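Equipment Plan and Budget for a Second Assembly Cell
Heloísa Honorato
November

1. Purpose

This report covers the equipment planning portion of the bench assembly project. The existing cell has one arm, one parallel gripper and one fixed camera. The lab wants a second cell that can run the same part-placement tasks, so that two student groups can work without sharing hours. The task was to decide what to buy, what to make in house, and in what order to place the orders.

2. Requirements

The second cell has to accept the task files written for the first one. This fixes several choices before any price is considered. The table surface must be black, the parts must be located by printed markers, and the tray must have the same footprint. Changing any of these would mean repeating the camera calibration and editing the grasp positions in each task file.

The arm does not have to be the same model. It must hold position well enough to place a block inside the tray without touching the wall, and it must accept the gripper flange we already use. An adapter plate is acceptable if it adds no more than 4 mm to the stack height.

3. Arm and gripper

Two suppliers returned quotes. Drarard offered a new arm with its own controller and a two-year service plan. Nurar offered a refurbished arm of the same reach with a shorter warranty. The Nurar price was lower, but it did not include the controller cable or the mounting base, and both had to be added before the quotes could be compared. With these included, the difference came to $400 in favor of Nurar.

The Drarard arm is recommended in spite of this. Its controller runs the software version already installed on the lab computer – the Nurar unit would need an older one, kept on a separate machine. The cost of that machine was not in either quote.

For the gripper, a second unit of the current type is the simple choice. Fingers are treated as consumables and should be budgeted separately from the housing.
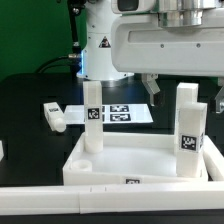 Parts and fixtures make up a small share of the budget but a large share of the preparation time. Blocks, rings and trays should be made in white to match the existing set, with flat faces wide enough for a marker. Spare copies of each part are worth making in the same batch, as color and surface finish vary between batches. Marker sheets can be printed on the department printer, provided page scaling is turned off and the printed squares are measured before use.

4. Camera and backdrop

The camera stays fixed. A moving mount from Costigan was considered and dropped, as it would have required recalibration each time it was adjusted. A plain green backdrop is specified so that background changes in the room do not affect part detection. The fabric costs $300 with its stand and clamps, and this line could be reduced if the stand were built from stock rail.

5. Order of purchase

The arm has the longest lead time and should be ordered first. The table and mounting base must be in place before it arrives. The gripper and camera can follow in a second order. Fixtures should be made last, once the tray position has been confirmed on the real table.

A reserve of roughly $400 is proposed for cables, adapters and replacement fingers. The first cell was set up with no reserve, and small items were bought one at a time through the general supply account, which made the real cost hard to trace.

6. Open items

The Nidetti safety relay has not been quoted. The floor outlet near the proposed location is on the same circuit as the 3D printers, and facilities has not yet confirmed whether it can carry the added load. The budget sheet will be revised when both answers are in.

Related reports
Gripper Finger Wear on Printed Parts
Marker Size and Detection Distance
Shared Bench Scheduling: Student Survey
Low-Cost Tray Fixtures for Placement Tasks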